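Note écrite vite, entre deux trains, je relirai plus tard (ou pas).

Enlever ses chaussures en entrant chez les gens. Voilà le sujet. Je sais, il y a plus grave. Mais j'en suis à ma troisième dispute là-dessus depuis le mois d'août et j'ai fini par me faire une opinion, que je livre telle quelle.

J'ai grandi dans une maison où on gardait ses chaussures. Carrelage partout, un chien, un paillasson qui faisait ce qu'il pouvait. Demander à un invité de se déchausser, chez ma mère, c'était presque l'insulter. Comme de lui demander s'il s'était lavé les mains. Et puis j'ai habité deux ans chez Ülle Baranauskienė, à Drevska, une chambre sous les toits, et là-bas la question ne se posait même pas. On entrait, on se baissait, on défaisait ses lacets. Le facteur aussi, quand il prenait un café. Personne n'en faisait une affaire d'hygiène. C'était l'entrée, c'est tout. Le dehors s'arrêtait là.

Donc je suis passé de l'autre côté. Je me déchausse, et je demande qu'on se déchausse chez moi. Poliment. Avec des chaussons disponibles, j'y reviens.

Ce qui m'agace dans le débat français, c'est qu'on en fait tout de suite une histoire de microbes. On vous sort des chiffres, des bactéries, la rue est sale, les enfants rampent par terre. Peut-être. Je m'en fiche un peu. Si c'était une question de propreté il faudrait aussi parler des sacs qu'on pose sur la table de la cuisine, des manteaux jetés sur le lit, des téléphones. Non, l'argument propreté est faible et surtout il est vexant : il dit à l'invité qu'il est sale.

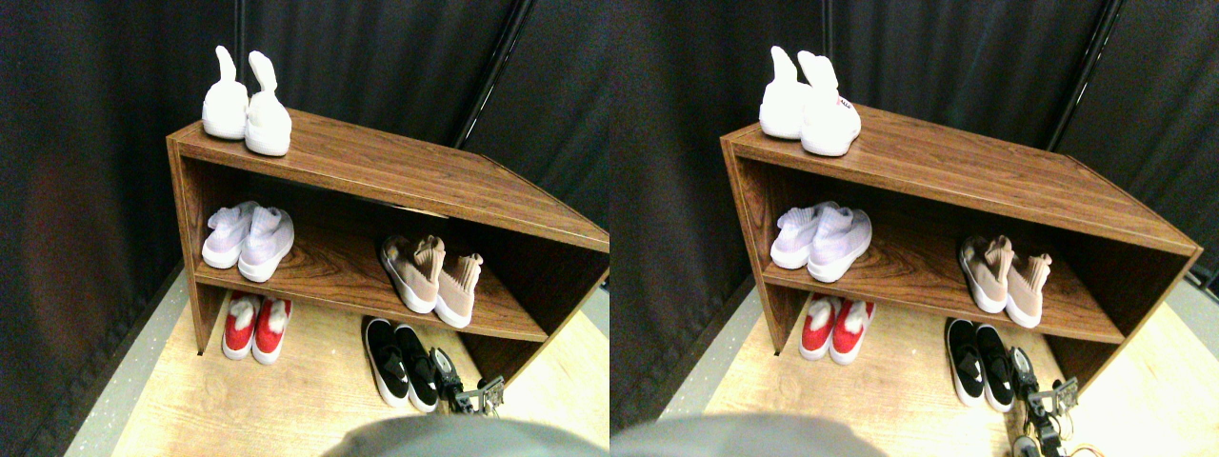

Le vrai argument, pour moi, c'est le seuil. Un geste qui coupe la journée en deux. Tamsin Achterberg, avec qui je m'engueule sur ce point depuis des mois, trouve ça ridicule : « Je viens dîner, pas prier. » Bon. Elle a des bottines à 17 oeillets et je comprends que ça décourage. Mais regardez ce qui se passe quand tout le monde est en chaussettes autour d'une table. Les voix baissent. On replie une jambe sous soi. Les gens partent plus tard, aussi, ce qui n'est pas toujours un avantage.

Objection sérieuse, celle-là : la gêne. La chaussette trouée, le pied qui transpire, l'orthèse qu'on n'a pas envie de montrer. Attila Kerekes m'a raconté avoir refusé une invitation parce qu'il savait qu'il faudrait se déchausser, et qu'il sortait d'une opération du pied. Il n'avait pas envie d'expliquer. Ça m'a fait réfléchir plus que tous les articles. Une règle de maison qui fait rester quelqu'un chez lui est une mauvaise règle, point. Maintenant je dis « comme tu veux » et j'essaie de le penser.

Autre chose, la place. On se moque des immeubles neufs mais qui dessine encore des entrées ? Chez moi la porte s'ouvre directement sur le salon. Pas un mur, pas un tabouret. On demande aux gens de se tenir sur un pied en s'accrochant à la poignée, un bouquet dans l'autre main. L'hospitalité commence mal. Si on veut que les gens se déchaussent il faut leur donner de quoi s'asseoir, une lumière correcte et des chaussons qui ne soient pas ceux du grand-père. J'en ai acheté à Plomard, en feutre, du 37 au plus grand. Ils sont moches. Tout le monde les met.

Reste les fêtes. Là je capitule. Une soirée entière en chaussettes, non, on dirait un goûter d'aniversaire, et quelqu'un finit toujours par marcher dans du vin. Les gens se sont habillés, les chaussures vont avec, on passera la serpillère le lendemain.

Tamsin vient dîner bientôt. Elle gardera sûrement ses bottines, et je regarderai le parquet toute la soirée sans rien dire.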